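신발공방 게시판 > 작업대·도구

제목: 노란 작업대, 후회할까요

글쓴이: 밑창요정
조회 3064

안녕하세요. 취미로 신발 만지다가 취미가 방 하나를 먹어버린 사람입니다. 얼마 전에 긴 작업대를 하나 들였는데 색이 노란색이에요. 은은한 노랑 말고 공사장 노랑이요. 회색이 품절이라길래 3초 고민하고 결제했습니다. 배우자는 방문을 열어보더니 조용히 닫았고요.

발 모양 검정 트레이를 상판에 간격 맞춰 놓고 쓰는 방식인데, 자리 잡아놓고 보니 생각보다 그럴듯합니다. 앞쪽에 턱이 있고 그 아래로 선반 판이 한 단 더 있어요.

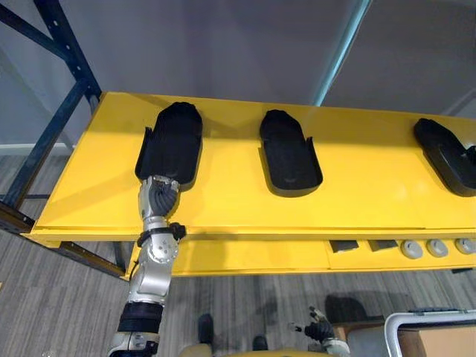

노란 작업대와 발 모양 트레이. 그림자까지 잘 보임.

질문은 두 가지입니다. 노란 상판 오래 쓰신 분들 눈 안 아프신가요? 그리고 트레이 간격은 이 정도면 되나요, 더 벌려야 하나요?

---

댓글 1 | 본드냄새좋아
눈은 일주일이면 포기합니다. 아픈 게 없어지는 건 아니고 원래 세상이 노란가 보다 하게 됨. 간격은 괜찮아 보이는데 오른쪽 트레이 삐딱한 게 자꾸 눈에 밟히네요. 저만 그런가요.

댓글 2 | 밑창요정 (글쓴이)
저도 이제 그것만 보입니다. 감사합니다...

댓글 3 | 이음매감시단
색보다 때가 문제예요. 노란색은 얼룩이 전부 자기소개를 합니다. 저는 Beritz 세정제로 매일 닦다가 지금은 손님 오는 날만 닦아요. 손님이 안 와서 다행이죠. 상판 가까이서 찍은 사진 있으면 올려보세요.

댓글 4 | 밑창요정 (글쓴이)
여기요. 벌써 이렇습니다. 바닥은 회색 나뭇결이라 뭐가 묻어도 티가 안 나는데, 노란 쪽은 봐주는 게 없네요.
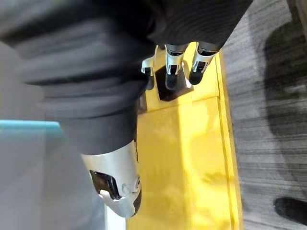 가까이서 본 노란 면. 거뭇한 자국과 가로 이음매.

댓글 5 | 이음매감시단
음 예상대로. 자국은 닦아보면 알겠지만 저 가로 이음매는 저라면 거슬려서 못 씁니다. 밑창 가루가 다 저기로 들어가요. 실리콘으로 메우세요.

댓글 6 | Morena Melis
메우지 마세요. 저 예전에 Longo 작업대 쓸 때 실리콘으로 메웠다가 상판 분리할 때 칼질만 한나절 했습니다. 가루는 붓으로 쓸면 나와요. 그리고 저 노란 면 옆에 붙은 좁고 밝은 띠, 저런 데 안쪽 그림자 지는 선이 진짜 가루 창고예요. 이음매만 미워할 일이 아닙니다.

댓글 7 | 이음매감시단
붓으로 나오면 제 닉네임이 이렇겠습니까. 접착제 묻은 가루는 안 나와요. 그리고 상판 분리를 평생 몇 번이나 한다고요.

댓글 8 | Morena Melis
저는 4번 했습니다. 이사를 4번 했거든요.

댓글 9 | 본드냄새좋아
이건 작업대 문제가 아니라 전세 문제 같은데요.

댓글 10 | 굽갈이초보
지나가다 여쭤요. 저 까만 네모난 거는 따로 사신 건가요? 저도 고무 매트 찾는 중인데 Avar 거는 584그램이라고 자랑하길래 무거운 게 왜 자랑인지 한참 생각했습니다.

댓글 11 | Morena Melis
무거우면 안 밀려요. 망치질 한 번 해보면 왜 자랑인지 압니다. 대신 발등에 떨어뜨리면 그것도 한 번에 알게 되고요.

댓글 12 | 이음매감시단
매트 얘기로 도망가지 마시고. 글쓴이님, 이음매가 가로 하나뿐인가요? 다른 데도 있으면 제 말대로 메우시는 게 맞습니다.

댓글 13 | 밑창요정 (글쓴이)
싸우지 마시고 이것만 봐주세요. 다른 각도입니다.
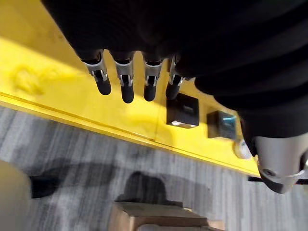

작업대 살 때 저는 길이랑 배송비만 봤습니다. 설명서도 Iltau 본드 뚜껑 받침으로 쓰다가 이번에 처음 펼쳐봤고요. 이음매 얘기는 한 줄도 없더라고요. 그래서 직접 들여다보니 이쪽도 상판을 가로지르는 가는 선이 하나 있고, 왼편엔 허연 얼룩이 희미하게 있습니다. 나머지는 매끈한 편이라 당분간은 붓으로 버텨볼까 해요. 실리콘은 사두긴 했습니다. 양쪽 다 존중한다는 뜻으로요.

댓글 14 | 이음매감시단
저 정도로 가늘면... 음. 일단 붓으로 해보세요. 단, 접착제 작업할 땐 마스킹테이프라도 붙이시고요.

댓글 15 | Morena Melis
방금 거의 동의하신 거 같은데 캡처해도 되나요.

댓글 16 | 이음매감시단
안 됩니다.

댓글 17 | 본드냄새좋아
허연 얼룩은 지우개로 살살 문질러 보세요. 제 건 그걸로 반쯤 지워졌고 나머지 반은 정들었습니다. 그나저나 트레이 간격은 결국 아무도 제대로 답을 안 했네요. 저는 한 뼘 주고 씁니다. 제 손이 작은 편이에요.

댓글 18 | 굽갈이초보
저는 한 뼘 반이요. 근데 작업대가 짧아서 트레이를 하나밖에 못 놓습니다. 간격이라고 해도 되는지 모르겠네요.

댓글 19 | 밑창요정 (글쓴이)
일단 한 뼘으로 가보겠습니다. 삐딱한 트레이는 저녁 먹고 바로잡을게요. 자국은 7월에 창문 열어놓고 한꺼번에 닦으려고요.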